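Subject: Re: [tabletop-push] Segmenting pushes by contact, not by time
From: Waltetura bench list
Date: May, 16:40

> We tried fixed windows on the Tedorgate data and the
> model learned the approach phase very well and the push
> itself rather badly. Most of each window is free motion.
> Has anyone compared this with cutting at contact?

Yes, on the Bruddale set. It has 305 episodes with one cylindrical end effector, no gripping, and eight blocks on a flat board. Instructions are short and refer to color and shape.

We ran two versions of the same policy. Version A used fixed windows of 4 seconds. Version B cut each episode at estimated contact onset and release, then padded both ends by 6 control steps. Network, image size and training budget were unchanged. B did better on held-out instructions, mainly those where the target block touches another block. For isolated blocks the two were about equal — the approach dominates there and either cut works.

The hard layouts have same-color pairs pressed together, where the policy has to separate a star from a cylinder by shape alone.

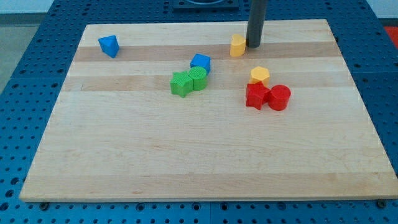
Mnguni: the weak point is the contact estimate. If onset comes from commanded versus measured position, a light plastic block barely shows up in the residual, and the cut will land late by a different amount for each shape. Did you check onset against hand labels, or only downstream success?

Both, but the hand labels cover a small subset. Onset was late on most of it. The error was larger for the cylinders, which roll off the tool with very little resistance, and smaller for the cube. The padding hides most of this. With padding removed, B drops back to the level of A, so I would not call the boundary estimate good, only good enough with slack on both sides.

Two things we have not done:

Vision-only onset, using block displacement between consecutive images. It should not depend on block mass, but it will fail when the tool hides the block.

Any test with a second board surface. Friction is a constant in everything above.

If the Tedorgate logs keep measured position at full control rate, the segmentation script should run on them unchanged. If they were downsampled before storage, raise the padding first and look at a few cuts by eye before training.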